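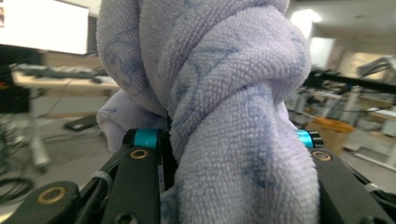 Ticket 2860
Queue: Laundry systems, Clesberg site
Opened by: front desk, Clesberg
Assigned to: Sille Hafþórsson
Priority: 2
Status: Resolved, monitoring
Subject: Washer 3 stops before final spin, code E-UB on display

Reported problem
Washer 3 ends the cycle with water still in the drum. Display shows E-UB and the door stays locked until the drain timer runs out. Happens on the towel program only. Sheets and mixed loads finish normally. Started in October, after the machine was moved from the Vorden building.

Log

08:40 – Read the fault history from the service menu. Five E-UB entries, all at the step from distribution to final spin. No drain faults, no motor faults, no door faults. E-UB on the Skov controller means the drum tried to balance the load, used up its retries and gave up. The front desk had written this up as a pump problem. The pump is fine.

08:55 – Ran drain test from the service menu with an empty drum. Drains to zero inside the limit. Filter opened and cleaned anyway, a little lint, nothing that would block it.

09:10 – Ran spin test with an empty drum. Reaches full speed, no fault. Some walking at the left front foot. Checked with a level: machine is low on that corner and the lock nut on the foot is loose. Probably never tightened after the move.

09:30 – Leveled the machine, tightened all lock nuts. Repeated empty spin test, no walking.

09:45 – Ran towel program with a normal load of terry towels. E-UB again at the same step. Opened the door after the drain timer. Most of the load was wound together in one rope and sitting on one side of the drum. Pulled it apart by hand, put it back in and ran spin only. Finished without a fault.

10:30 – Compared parameters with washer 2, same model, same firmware. Two differences:
P14 (reverse tumble): off on washer 3, on on washer 2
P22 (distribution retries): 2 on washer 3, 5 on washer 2

Asked Skikum support whether these are factory values. Reply by phone: P14 off is the setting for the flatwork profile. At Vorden the machine only did sheets, so the profile was correct there. The profile stays in memory when the machine is moved. A power cycle does not clear it.

10:50 – Saved old parameter set to the service stick. Set P14 to on and P22 to 5. Restarted the controller and confirmed both values were kept.

11:00 – Towel program, same load size. Cycle completed, no code. Load came out in separate pieces apart from one pair twisted together.

12:15 – Second towel load, completed. Door released at the normal time.

13:30 – Third load, mixed towels and bath mats. One distribution retry logged, then final spin completed. One retry is within limits.

Cause
Flatwork profile left active after the move. Without reverse tumble, the towels wound up and the drum could not balance them in two tries. The loose foot made it worse but did not cause the fault by itself.

Notes for Clesberg staff
Do not press Start again when E-UB shows. Wait for the door to release, separate the load by hand, then run Spin only. Do not wash a single heavy bath mat alone – the drum has nothing to balance it against.

Open items
– Check the lock nuts again at next service.
– Add "confirm load profile" to the relocation checklist. The current list covers water, power and transport bolts only.
– Washer 1 also came from Vorden. Parameters not checked yet, separate ticket to follow.

Ticket stays in monitoring until the next fault history readout. Reopen if E-UB shows on the towel program with a load that has been separated.

S. Hafþórsson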